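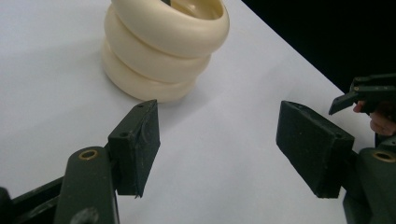
Vista desde la pinza de mano: mordazas abiertas ante una pila de tres anillos de color crema.

Flomach-Anillos: ficha del conjunto de datos

Resumen

Flomach-Anillos reúne demostraciones de manipulación registradas con pinzas de mano provistas de cámara. El conjunto se elaboró para comparar dos geometrías de dedo, denominadas Borkard y Cormier, en tareas de apilado y desapilado de anillos sobre mesa. Contiene más de 2000 episodios, cada uno con vídeo, apertura de la pinza y trayectoria estimada.

Estado: versión publicada en noviembre. Sustituye a la entrega preliminar, cuyo uso se desaconseja por un error de sincronización entre vídeo y apertura.

Contenido

Cada episodio ocupa una carpeta propia con los siguientes elementos:

video: secuencia en color de la cámara montada en la pinza.
apertura: distancia entre mordazas, en milímetros, con marca temporal.
trayectoria: posición y orientación de la herramienta respecto al origen de la mesa.
meta: geometría de dedo, tarea, operador anonimizado y resultado.

En las tareas bimanuales se entregan dos secuencias de vídeo, una por pinza, alineadas con el mismo reloj. La segunda pinza puede aparecer en el campo visual de la primera, junto con la mano del operador. Estas apariciones no se han enmascarado.

Tareas

Apilado: colocar los anillos uno sobre otro a partir de posiciones separadas.
Desapilado: retirar los anillos de la pila, comenzando por el superior.
Recentrado: corregir el desplazamiento lateral de un anillo sin deshacer la pila.

La tarea de recentrado cuenta con 500 episodios. Las posiciones iniciales se sortearon antes de cada sesión y constan en el archivo meta.

Procedimiento de registro

Las sesiones se realizaron con iluminación constante y con la exposición de la cámara fijada manualmente. Al inicio de cada bloque de 32 episodios se repitió la calibración de apertura, con cierre completo y apertura máxima. Los dedos no se limpiaron dentro de un mismo bloque, a fin de conservar las condiciones habituales de uso; el polvo y las marcas superficiales en las almohadillas deben considerarse parte de los datos.

Las trayectorias se calcularon con el controlador Sellus en modo de reproducción. Se descartaron los episodios con pérdida de seguimiento superior a 5 fotogramas consecutivos.

Usos previstos

Entrenamiento y evaluación de políticas de manipulación, estudio comparativo de dedos y análisis de coordinación entre dos pinzas. El conjunto no es adecuado para estimar fuerzas de contacto, dado que las herramientas carecen de sensor de fuerza.

Limitaciones conocidas

El contraste entre los anillos claros y la superficie blanca de la mesa es reducido, lo que dificulta la segmentación automática del contorno inferior. Las mordazas ocupan una parte considerable de la imagen y pueden ocultar el punto de contacto. El número de episodios por geometría no está equilibrado: predomina Borkard en apilado y Cormier en desapilado.

Licencia y citación

Se autoriza el uso con fines de investigación y docencia, siempre que se cite el nombre del conjunto y la versión empleada. La redistribución de versiones modificadas deberá indicar los cambios introducidos en el archivo meta.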